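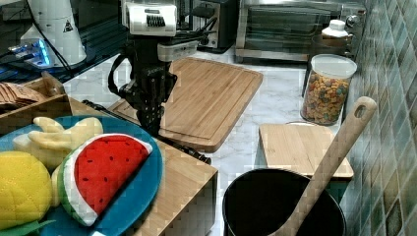 Mirjam Timmermans wrote to say that my last post on sourdough was irresponsible, that a starter does not need feeding twice a day, and that hers has lived in the back of the fridge since February on neglect and one spoonful of rye. She signed it "with concern."

I have read her message several times, mostly while feeding my starter.

Some background for anyone who skipped the last post, and the statistics suggest that's most of you. I had worked out that my starter, fed morning and night, goes through 880 grams of flour a week. I bake one loaf a week. The loaf takes less flour than the pet does. I presented this as a charming fact about slow food. Mirjam took it as a confession.

So on Monday I put the jar in the fridge. I didn't sleep badly, but I did get up at 10 to look at it. It had a hard gray liquid on top by the weekend - "hooch," the forums call it, as if it had been making its own fun in there. I poured it off, gave it a feed, and left it on the counter overnight.

By morning it had doubled. It smelled better than it has in months, a bit like apples, and the loaf I made from it had the kind of open crumb I used to photograph and send to Luuk Meijer until he asked me to stop.

I've been thinking about all the discard pancakes. Two years of discard pancakes. Crackers, waffles, a pizza crust we don't discuss. My freezer still has a bag marked DISCARD - USE FIRST, which I have used last, every time, on principle.

Ans Van der Linden has asked for half the starter, now that it's low maintenance. She turned it down when it was needy. I gave her a spoonful in a mustard jar and told her to feed it twice a day.

Next week, rye, if Mirjam will tell me which kind.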